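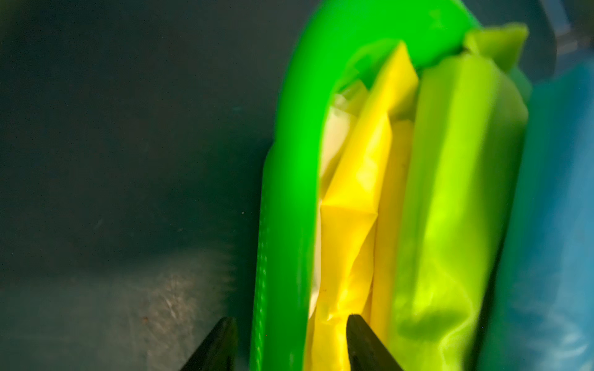 Glenys Henare asked me last week why I don't just buy the suction kit and be done with it, and could I please answer that in the first two minutes, before people start drifting off to the coffee.

So okay, Glenys, first two minutes. (Wait for the laugh. If no laugh, keep going.)

Suction is great on a box. On a crinkly bag it leaks at every fold, and the pump I could afford sounds like a hair dryer, and my shop shares a wall with the bedroom. So two fingers it is, small pointy ones, printed in black, and a little camera sitting at the wrist looking down between them. The fingers always show up at the bottom of the picture, and I like that a lot, because it means I can see where I am without doing any math.

Leave the picture up while I talk. Green arch, wrappers tucked inside it, a white one, a yellow one, a lime one. Ask the room: which one would you go for? Give them a second. Somebody always says yellow.

My trouble is the code said yellow too, and then it said green, and then it said yellow again. Lime wrapper next to a bright green plastic thing, what did I expect! I was sorting by color at that point, one big threshold for each, and the shiny spots go pale and the creases go dark and one wrapper turns into four. Raghavendra Panicker looked at my masks and said it was like a map of somewhere with a lot of islands.

What I changed, in order, don't rush this part:

Slowed the arm down on the approach. You can see the blur on the right side there. I'd been blaming focus for weeks and buying lenses.

Quit using color for anything except a first guess. Edges of the arch first, then whatever is inside the edges.

Moved the lamp. It still isn't right. Look how dark the left half stays compared with the wrappers. I've got a second lamp on a clamp and it helps until I bump it, so every evening.

Numbers slide, if anyone wants it. I logged 1408 attempts since January. Dropped or missed 542 of those. Yes, that's a lot! Most of the early ones were me closing the fingers on air. Don't apologize for it, just say it and move on to the wiring.

Wiring. Wrist cable goes through the elbow in a loop now, with slack, after I pulled the connector off 5 times (same connector, same side, I don't learn fast). Gus Wojcik lent me his crimper and I'd like it noted that I gave it back. Strain relief is a zip tie and a scrap of bike tube. Hold up the spare cable here, it's in the left pocket of the bag.

Fingertips. I've been through a bunch of shapes. Blunt ones push the bag away before they close. Pointed ones get in between two wrappers, but they can also poke, so I sand the very end a little. If anybody has a soft rubber they like that survives more than a weekend, grab me afterward, I mean it.

The project is called Cidby, people will ask. It doesn't stand for anything. All the parts files are in the Cidby folder on the shop computer, and the total so far is 53 dollars in filament plus the arm, and I am not saying what the arm cost with my husband in the room.

Last bit. Glenys will want to come back on the suction thing, so let her, she knows pumps much better than me. Then questions, and after that whoever's near the door please get the lights.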